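Section 2: Oiling and Seasoning a New Cutting Board

I learned most of this the slow way, by ruining my first board in under a year, so this section runs longer than the others. 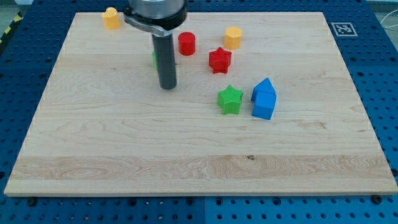 Before you open the oil, get everything in one place. Once your hands are greasy you won't want to go digging in drawers (I still do it every single time and leave prints on the cabinet handles). Here's what I put out:

Food-grade mineral oil, at least 200 ml
Sandpaper, fine grit
Two clean cotton rags, old T-shirts are great
A wax and oil blend for the end, I use the Tullow board wax
A rack, or a couple of thin sticks to prop the board on

Please don't use olive oil or whatever is by the stove! Cooking oils go sticky and then they go rancid, and you'll be smelling it every time you slice an apple. I did this with a bread board once and never got the smell out.

2.1 Getting the surface ready

1. Wipe the board with a barely damp cloth and let it dry overnight. You'll feel the surface go a little fuzzy. Those are wood fibers standing up, and you want that to happen now and not after the oil is on.

2. Sand with the grain, lightly, using the fine paper. I go up and back the long way and count to 35 on each side, mostly so I don't wander off halfway through.

3. Run your palm over it. If a spot still catches, sand that spot a bit more.

4. Brush off the dust and then wipe with a dry rag. Get the edges too.

Note: if your board has a knot in it, check it with a fingernail before you go on. A tight knot is fine and I think they look lovely. If it wiggles or there's a gap around it, keep that side for bread and don't cut raw meat on it.

2.2 First coat

5. Pour a puddle of oil in the middle, bigger than feels right. Spread it out with your hand or a rag until the whole face looks wet.

6. Do the edges, and if it's an end-grain board give the top an extra pass, because end grain drinks like crazy.

7. Flip it and do the other side. Always do both! A board oiled on one side only can cup, and then it rocks on the counter while you chop.

8. Stand it on the rack and leave it for at least four hours. I like to start after dinner and come back to it in the morning.

9. Wipe off whatever hasn't soaked in.

Caution: oily rags should be laid flat outside to dry before they go in the trash. Mineral oil is pretty tame, but plenty of wood finishes (linseed especially) can heat up in a balled-up rag and start a fire, so I treat every rag the same way.

2.3 More coats

10. Repeat steps 5 to 9 until the board stops drinking. For a new maple board I usually need three or four coats. My big Urban board took six, but I got it in January when the house was bone dry.

11. To check, drip a little water on the surface. If it beads up you're done with oil. If it sinks in and leaves a dark patch, let it dry and give it another coat.

2.4 Wax

12. Warm the wax tin in a bowl of hot tap water for a few minutes if it's stiff.

13. Rub on a thin layer in small circles. Thin! Too much and it'll feel tacky for days.

14. Wait 20 minutes, then buff with the second rag until your hand slides easily.

2.5 Living with it

Wash by hand with a little dish soap, rinse, towel it off and stand it on its edge. Never put it in the dishwasher, and don't leave it soaking in the sink.

For smells, rub in coarse salt with half a lemon, leave it five minutes and rinse. This works on onion and does almost nothing for garlic, sorry.

I re-oil once a month, more in winter. If you can't remember when you last did it, do the water drip from step 11 and go by that.

Deep knife marks can be sanded out. Start with a medium paper, finish with the fine one, then go back to step 1. Cracks are another matter, and Section 3 covers which ones I'd try to glue.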